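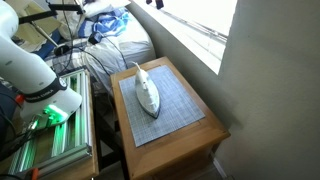 Chapter 7
Shared Waters: Managing a Lake Across Borders

Learning goals

After studying this chapter, students should be able to:

Explain why a lake that lies in more than one country is difficult to manage.
Describe the main causes of falling water levels in closed basins.
Compare the duties of upstream and downstream users under a basin agreement.
Read a simple water balance table and identify its largest losses.

Key terms

basin, closed lake, diversion, evaporation, inflow, joint commission, return flow, salinity, water balance

7.1 The harbor at Nastport

The town of Nastport was built as a harbor. Its older streets run straight down to a stone quay, and the warehouses along the quay still have loading doors that face the water. The shore of Lake Waltanis is now 300 meters away. Between the quay and the lake lies a flat stretch of pale ground, crusted with salt in the dry months and soft enough in spring that cattle are kept off it.

The lake did not retreat all at once. Harbor records show that the channel to the quay was dredged twice before the port authority gave up the work and moved its landing stage to the north shore. Fishing continued for some years after that, with smaller boats and shorter seasons. The fish plant closed when the water became too salty for the species on which it depended.

Three countries share the basin of Lake Waltanis. Only two of them touch the lake itself. The third lies in the mountains to the east, where the Vörös River begins, and its citizens have little reason to think of themselves as lake people. Yet the Vörös supplies 64 percent of all the water that reaches the lake, and decisions made in the mountain valleys are felt at Nastport within a season or two.

7.2 Why closed lakes are sensitive

Lake Waltanis has no outlet. Water enters by rivers, by rain falling on the surface, and by slow seepage from the ground. It leaves almost entirely by evaporation. A lake of this kind is called a closed lake.

In a lake with an outlet, a dry year usually means that less water flows out. The level may drop, but the outlet acts as a kind of buffer. A closed lake has no such buffer. When inflow falls, the surface shrinks until evaporation from the smaller area matches the smaller supply. If the inflow does not recover, neither does the lake.

Salt makes the problem worse. Rivers carry small amounts of dissolved salts, and these stay behind when the water evaporates. As the volume of the lake declines, the same quantity of salt is held in less water. Salinity rises, plants and fish that cannot tolerate it disappear, and the exposed lake bed becomes a source of dust. Farmers downwind of Lake Waltanis have reported salt on their fields after spring storms, and towns in the area have had to deepen or abandon shallow wells.

7.3 Competing uses

Most of the water taken from the Vörös is used for irrigation. The largest single diversion is the Fondura Canal, which carries river water 181 kilometers to cotton and melon farms on the southern plain. The canal was dug through sandy soil and was left unlined for much of its length. Roughly a third of the water that enters it never reaches a field.

It would be a mistake to treat the canal only as a loss. The farms it serves support many households, and the towns along its route have no other dependable supply. Some of the water that seeps from the canal returns to the river farther down – this is known as return flow – and a project to line the canal would reduce both the waste and the return flow. Students should keep this in mind when they work through the table in Section 7.5, where the two effects are shown separately.

Hydropower presents a different kind of conflict. A dam does not consume much water, but it changes the time at which water is released. The mountain country prefers to hold water through the summer and release it in winter, when demand for heating is high. Farmers on the plain need the water from May onward. The quantity over a full year may be the same, and the parties may still have good reason to disagree.

7.4 The road to an agreement

The three governments first met as a joint commission to exchange measurements. This modest task took longer than expected. Each country had its own gauges, its own units, and its own view of where the basin ended. Until the figures could be compared, no discussion of shares was possible.

The Waltanis Basin Agreement, signed on 17 April 2020, sets a minimum yearly inflow to the lake and requires each party to give notice before building any new diversion. It does not fix a target for the lake level, and it leaves groundwater to later talks. Both omissions are discussed in Section 7.6.

Before you read on

Find a river or lake near your own community and learn which public body is responsible for it. Note whether its basin crosses a county, state, or national boundary, and bring your notes to class for use with Section 7.5.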